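Comparing Two Jaw Sets on a Printed Arm

If you've printed your first arm and can't decide which jaws to put on it, run them both through the same boring pick test. I love this part!

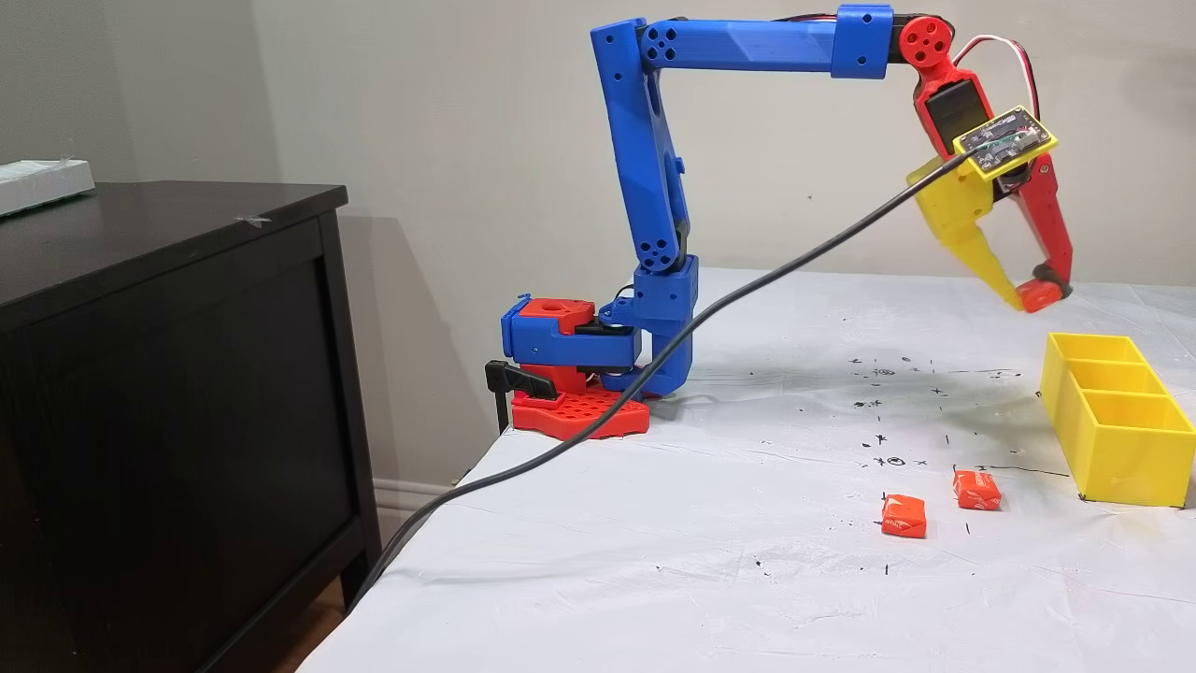
Yellow and red jaws holding an orange cube just above the sheet.

1. Clamp the base to the table and give the upper arm a gentle shove. If anything rocks, tighten the clamp before you go on.

2. Spread a white sheet and mark your pick spots in ink. Mine gets messier every week, but the marks let you put a cube back in the same place for each jaw set.

3. Run the wrist cable with enough slack for a full turn of the base — mine snagged twice before I learned.

4. Do 20 picks with the Serrano jaws, then swap to the Josiso pair and do 20 more. Keep speed and grip force the same. I leave the Trotinico controller at 70 percent for both.

5. Score a pick only if the cube stays put for 2 seconds after the lift. Write down every slip and where it happened.

My Serrano set won on straight picks, while the Josiso tips did much better when a cube sat at an angle. Kristýna Jireš got the opposite with softer filament, so try your own plastic too. Next up is a long run of about 2,000 cycles to see which tips wear first!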